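Caring for an old brick floor in the kitchen

August 23, 2022
Written by Olaia Aranda

When we came to live in Garncombe, the kitchen had a brick floor under two layers of old linoleum. My husband wanted to put tiles over it. I asked him to wait one winter, and now the bricks are still with us and I am glad. Several readers have written to ask how I clean them and what I put on them, so I have collected my notes on one page.

Before you wash

Sweep first, and sweep well. If there is sand on the floor when the water comes, it goes into the joints and stays there. I use a soft broom for the middle of the room and a hand brush along the walls. The vacuum cleaner is also good, but take off the part with the hard plastic edge, as it leaves grey lines on the brick.

Look at the joints while you are down there. If the mortar comes out when you pull a fingernail along it, you should repair it before you wash. Ours was old lime mortar, and Crescencio Ibarra, who repaired it, told me never to fill it with cement. Cement is harder than the old brick, and then the edges of the brick break first.

Washing

For one bucket of 8 litres I put in one spoon of plain soap flakes, melted before in a cup of hot water. More soap is a mistake. I made this mistake for a whole year, and the floor became dull and a little sticky under the shoes.

Wring the mop until it does not drip. Work from the far wall towards the door, and change the water when you can no longer see the bottom of the bucket. After that go over it once more with clean water. Leave the window open and do not put the rug back until the next morning.

Do not use vinegar on lime joints. I know that many pages recommend it for everything, but it eats the lime slowly. Bleach is also not a good idea, and it does nothing against the white powder.
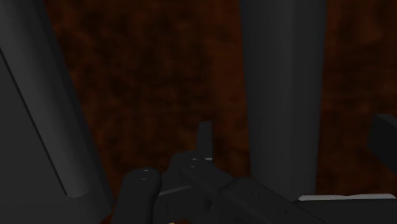

Mottled reddish brown, with dark grey in front.

The white powder

The white powder comes from salts inside the brick. When the floor dries, the water brings them to the surface. If you wash it away with a lot of water, it will come back next week with more. Brush it off dry, collect it with the vacuum cleaner and be patient. Ours was very bad in the first May and then each year a little less.

If it does not become less, you have damp from below and you need somebody to look at it. A rubber mat or a plastic carpet underlay makes it worse, because the damp cannot go out.

Grease spots

Near the cooker there will be grease, whatever you do. For a fresh spot, put kitchen paper on it at once and press, but do not rub. Then cover it with talcum powder or dry clay powder and leave it for the night. For an old spot I make a paste:

200 g of clay powder
warm water, enough to make it like thick yoghurt
a few drops of washing-up liquid

Spread it as thick as a finger, cover it with a cloth and wait until it is fully dry. Lift it with a wooden spatula. Sometimes it needs to be done twice. The spot in front of our oven needed it four times, and I can still find it if I look.

Oil or no oil

About this my neighbour Norbert Matoušek and I do not agree. He oils his bricks with linseed oil every second year and they are dark and handsome. I tried it in the pantry only. The colour was beautiful, but it took three weeks until it did not smell, and the dust stuck to it. In the kitchen I leave the brick without anything, and the soap gives it a small shine with time.

If you want to oil, try it first on one brick behind the door. Use a thin coat and wipe off what is left after twenty minutes. Please be careful with the cloths. Cloths with linseed oil can catch fire by themselves when they lie in a heap, so spread them flat outside until they are stiff, and only then throw them away.

Chairs

Put felt under the legs and change it when it is full of grit. A metal leg without felt will scratch even a hard brick, and the scratch stays pale for a long time.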